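Buying your first cell: frequently asked questions

Rekura plans and supplies small robot cells for workshops that have never owned one. These are the questions we get most, with the answers we give before anyone has signed anything.

How much should I set aside?

More than the arm costs. People come to us with the price of the arm written on a pad and underlined, as if the rest would turn up in the box. Fingers, mounts, guarding, a decent bench, cabling and somebody's time to teach the thing its job will usually come to as much again. Sometimes more, if your parts are awkward. Everyone's parts are awkward.

Should I buy or lease?

Lease if you have one contract and no idea what follows it. Buy if the same work has been coming through the door for years. The Flutham lease runs for 34 months, an odd number we inherited and have never managed to explain to an accountant.

Baltano or Laizer?

Baltano is the cheaper package and suits boxed goods and anything that doesn't mind being squeezed. Laizer costs more and is fussier to set up, but it's the one we quote for circuit boards and other things with bits sticking out of them. If your board has connectors, capacitors and tall terminals all competing for the same few inches, budget for Laizer and stop looking at the other column.

Do I need special fingers?

Probably. Put two sets in the budget, one to use and one for the morning after somebody drives the first into a rail. Before you order, decide where the part is going to be held. With a board, that might be a connector body or a clear stretch of edge, and whoever designed it was not thinking of you at the time. 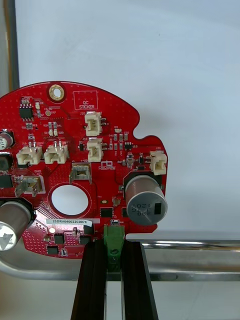
Send us three sample parts with your enquiry, and make them real ones. Drawings are lovely, but they leave out the label that was added later and the component that leans. We hold each sample every way we sensibly can and tell you which grips are worth paying for.

How long does it all take?

Allow over 2 months from order to first useful shift. If you need it running by May, asking us in April will get you a sympathetic email.

Will it pay for itself?

It might. We'll fill in the sums with you, using your wages and your volumes, and if they come out badly we'll say so. You'll still have to buy your own calculator.

Can I come and see one first?

Yes, and bring a part. Mornings are best, before 11, while there's still coffee.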